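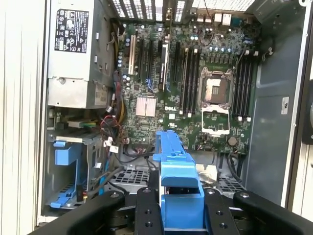 When the municipal library in Rodesthorpe closed its microfilm room in July, 726 reels of local newspapers were moved to a climate-controlled store on the edge of town. The reels hold the Skirna Courier from its first issue to its last, along with parish notices, shipping tables and the minutes of the district council. For most residents the collection had been out of sight for years. For those who research family, property and place, it remains the principal record of the region.

The library has since undertaken to digitise the full run. Under the program, each reel is inspected, cleaned, scanned at archival resolution and indexed by date and page. Work proceeds at a rate of 16 reels a month, and priority is given to film showing signs of vinegar syndrome, the chemical decay that affects older acetate stock.

"The decay cannot be reversed, and a reel that has begun to buckle will not wait for the next budget," says Jarmila Vaněk, the library's head of collections. "We have set the order of work by condition. Popular years will be reached in their turn."

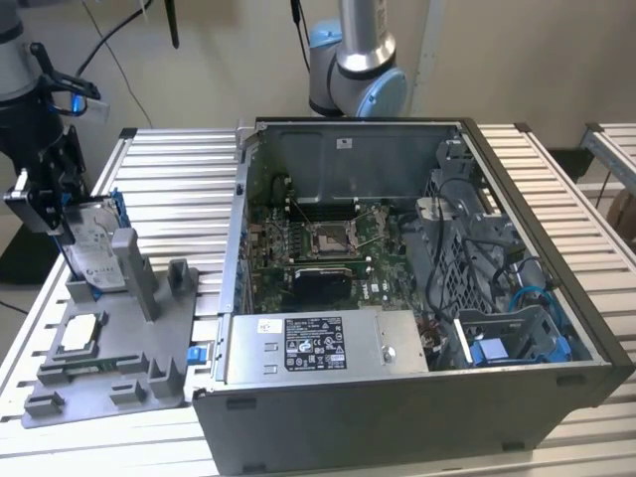 ## Reading the Courier

The Courier was a modest paper. Its editors favoured wool prices and weather over politics, and its correspondents in Pichon filed their columns by rail, often several days behind the event. Historians have come to value it for precisely this local detail. Advertisements record the opening and failure of shops that appear in no directory, and the letters pages preserve disputes over fences, drains and the naming of streets.

Mojtaba Shirazi has spent 20 years compiling a register of the district's market gardeners from these pages. His work has corrected the boundaries of two former estates and identified 38 growers missing from the published rate books.

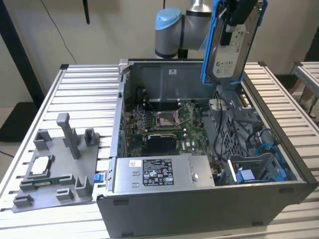 **May members of the public consult the original film while scanning is under way?**

Access is by appointment on Thursday afternoons, and applies only to reels that have passed inspection. Requests should be lodged with the reference desk in writing.

## Indexing and names

Page images alone are of limited use to a researcher without a date in mind. The library has therefore adopted the Nirix subject scheme, under which births, deaths, land sales and court notices are entered separately. Spelling presents the greatest difficulty, as the Courier's compositors rendered many migrant surnames by ear. 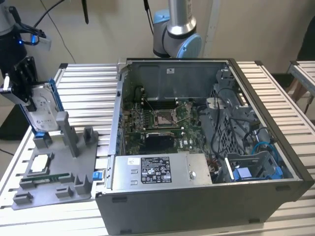 Long-term custody of the scans is the subject of a separate policy, now before the council. It provides for three copies held at different sites, with files checked on a fixed schedule and transferred to new equipment before the old becomes unreliable. The draft policy accordingly treats hardware as a recurring cost of the collection, in the same category as shelving and air conditioning.

Submissions on the draft may be made at the Rodesthorpe branch. Residents holding loose issues of the Courier, in any condition, are invited to contact the collections office.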